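커뮤니티 > 로봇 매니퓰레이션 > 원격조작·시연 데이터

이 사이트는 로그인 유지와 방문 통계를 위해 쿠키를 사용합니다. 계속 이용하면 쿠키 사용에 동의한 것으로 간주됩니다. [동의] [설정]

시뮬레이션 주방 태스크, 원격조작 시연에서 그립 직전 멈칫거림 처리

hinge_27
시뮬레이션 주방에서 팔 한 대로 접시류 집기 시연을 모으고 있습니다. 조작은 6자유도 컨트롤러, 제어 주기는 30Hz입니다. 씬 이름은 Benavides이고 아일랜드 조리대 위 물체를 집어서 옮기는 태스크입니다.

문제는 조작자가 물체 바로 위에서 멈칫하는 구간입니다. 화면으로는 깊이를 가늠하기 어려우니 손끝을 내리다가 서고, 조금 옆으로 갔다가 다시 내립니다. 이 구간이 길면 1초가 넘습니다. 그대로 행동 복제로 학습하면 정책도 같은 높이에서 멈추고, 심하면 거기서 빠져나오지 못합니다.

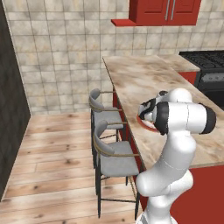 지금은 말단 속도가 임계값 아래인 스텝을 일괄 삭제하고 있습니다. 멈춤은 줄었는데 이번에는 손가락이 다 닫히기 전에 들어 올리는 실패가 늘었습니다. 다른 분들은 어느 단계에서 거르는지 궁금합니다.

회로도수집가
속도만 보고 자르면 그리퍼를 닫는 구간도 같이 날아갑니다. 닫는 동안에는 말단이 거의 정지 상태니까요. 그리퍼 명령값이 변하는 스텝의 앞뒤 9스텝은 보존하고 나머지에서만 자르세요.

hinge_27
보존 구간을 따로 두지 않았습니다. 로그를 다시 보니 닫힘 명령 직후 스텝이 대부분 빠져 있네요. 적용해 보겠습니다.

urio_a
저는 삭제에 반대합니다. 멈칫거림은 조작자가 못 봐서 생긴 것이고, 정책이 받는 관측에도 같은 정보가 빠져 있을 가능성이 큽니다. 스텝을 지워도 관측의 모호함은 그대로입니다. 손목 카메라를 추가하고 조작자 화면에도 같은 영상을 띄우는 쪽이 먼저입니다.
Zidotthorpe 과제에서 그렇게 바꾸고 에피소드 길이의 중앙값이 33% 줄었습니다. 후처리는 하지 않았습니다.

회로도수집가
카메라 추가는 좋은데 이미 모은 데이터는 어떻게 합니까. 시뮬레이션이면 상태를 복원해서 다시 렌더링하면 되지만, 조작자가 그 영상을 보지 못한 채 만든 동작이라는 사실은 남습니다.

urio_a
재렌더링한 데이터는 사전 학습에만 쓰고, 새 화면으로 모은 데이터로 미세 조정합니다. 두 집합을 섞어서 균등 샘플링하면 효과가 희석됩니다.

ferreira_c
질문입니다. 원격조작 대신 팔을 직접 잡고 가르치는 방식은 고려 대상이 아닌가요? 저희는 실물에서 중력 보상을 켜고 손으로 끌어서 시연합니다. 깊이 문제는 거의 없습니다. 대신 외부 카메라 영상에 사람 팔이 찍혀서, 궤적만 저장한 뒤 사람 없이 재생하면서 영상을 다시 받습니다. 시간은 두 배로 듭니다.

hinge_27
씬 전체가 시뮬레이션이라 잡을 팔이 없습니다. 같은 기구학의 소형 리더 암을 만들어 연결하는 안은 검토 중입니다.

moncrieff.j
리더 암을 써 본 입장에서 적습니다. 관절 한계 근처 자세는 확실히 편해집니다. 컨트롤러로는 손목을 돌리다가 팔꿈치가 조리대 모서리나 의자 쪽으로 밀려나는 것을 조작자가 늦게 알아차립니다. 리더 암은 팔꿈치 위치가 손에 잡히니 그런 일이 적습니다.
다만 접촉 반력이 없으면 접시 테두리를 과하게 누르는 문제는 똑같이 남습니다. 시뮬레이터의 접촉력을 읽어서 임계값을 넘을 때 진동이라도 주는 것을 권합니다.

회로도수집가
진동은 의견이 갈립니다. 저희 조작자들은 진동이 오면 반사적으로 손을 뗐고, 그 동작이 데이터에 그대로 들어갔습니다. 소리로 바꾸고 나서 없어졌습니다.

moncrieff.j
진폭이 컸던 것 아닙니까? 저희는 최저 단계로만 썼고 손을 떼는 경우는 못 봤습니다.

회로도수집가
최저 단계였습니다. 장치 차이일 수는 있습니다.

hinge_27
중간 결과 올립니다. 보관 중인 에피소드 2962개에 그리퍼 보존 구간을 적용해서 다시 학습했습니다. 일찍 들어 올리는 실패는 눈에 띄게 줄었습니다. 물체 위에서 멈추는 현상은 원본 데이터보다는 덜하지만 남아 있고, 물체가 외부 카메라에서 손가락에 가려지는 배치에 몰려 있습니다. 이 부분은 urio_a 님 말씀이 맞는 것 같습니다.
손목 카메라를 붙여 재렌더링하는 작업을 걸어 뒀습니다.

urio_a
가려지는 배치만 따로 평가 집합으로 빼 두세요. 전체 성공률에 섞으면 카메라 효과가 잘 안 보입니다. 액션 청크 길이도 같이 적어 주시면 비교하기 좋겠습니다.

hinge_27
청크는 16스텝입니다. 평가 집합은 분리하겠습니다. 재렌더링은 5월 안에 끝날 예정이고 결과는 이 글에 이어서 적겠습니다.

ferreira_c
재생 방식으로 영상을 다시 받을 때 물체 초기 자세도 저장하셨는지 확인해 보세요. 저희는 그걸 빼먹어서 한 묶음을 버렸습니다.

hinge_27
물체 자세와 난수 시드 모두 에피소드 헤더에 있습니다.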